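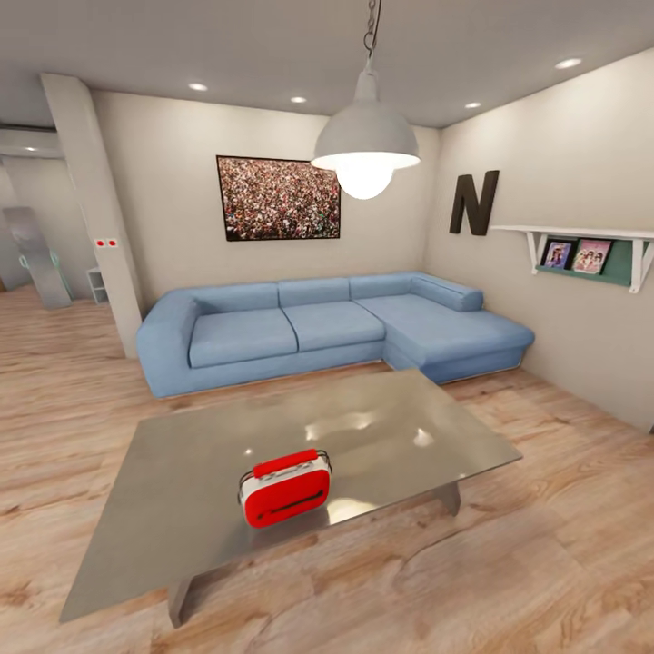 Is the deposit on a Millura coastal package refunded if the sailing time is changed after booking?

The deposit is refunded only where the change exceeds six hours or moves the departure to another port. Smaller changes are treated as minor under the booking terms, and the customer is expected to travel as arranged.

Posted in: Ferries and Short Cruises
Replies: 7

harbour_clerk
I should like to add some detail to the answer pinned above, as it has been quoted in several other threads. The six-hour rule applies to the package fare, where crossing and hotel are sold together. Passengers who purchase the crossing alone from Stastadville are covered by separate conditions, and these allow a transfer to another sailing without charge until the evening before departure.

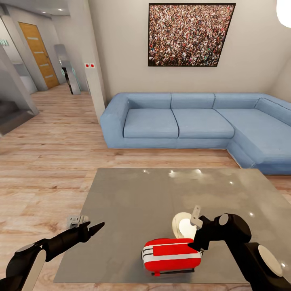
Those conditions do not extend to cabins. A cabin supplement is retained in full once the cabin number has been issued, and members are advised to delay that step until their plans are settled.

northquay65
With respect, the second paragraph does not agree with my own booking. I paid 740 for two persons in September, cabin included, and the supplement was returned when the sailing was moved from morning to late evening. The agent at Pengate made no difficulty over it.

harbour_clerk
Thank you. A move from morning to late evening would exceed six hours, and the whole fare would then fall under the refund rule, supplement included. I was referring to changes requested by the passenger. I accept that my wording did not make this clear.

Tidewaiter
May I ask whether the deposit is a fixed sum? The brochure gives 90 per person, whereas the booking form asked me for almost 300 for a party of two.

northquay65
The lower figure is for bookings made well in advance. Within eight weeks of departure the form requests a larger part of the fare. In my view this ought to be stated in the brochure. 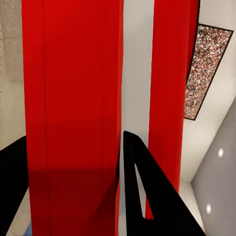 Zalewska_Bound disagrees, and considers the brochure sufficiently clear. The table of payments is on the inside back page, beneath the port charges, and gives both amounts. Passengers have a duty to read it before they sign.

Tidewaiter
I have now found the table. It is printed in very small type, and I do not think it reasonable to expect older passengers to rely upon it. I shall write to the booking office and request a corrected form.

harbour_clerk
Members writing to the office should quote the booking reference and enclose a copy of the form. The points to include are set out in the note below.
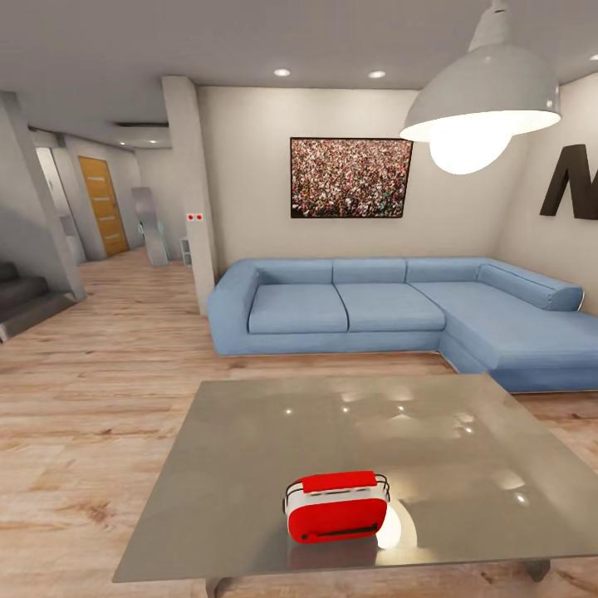
NOTE FOR MEMBERS WRITING TO THE BOOKING OFFICE

State the original sailing time and the revised time, with the port of departure for each. State whether the change was requested by you or by the company. Keep the letter to one page and ask for a reply in writing.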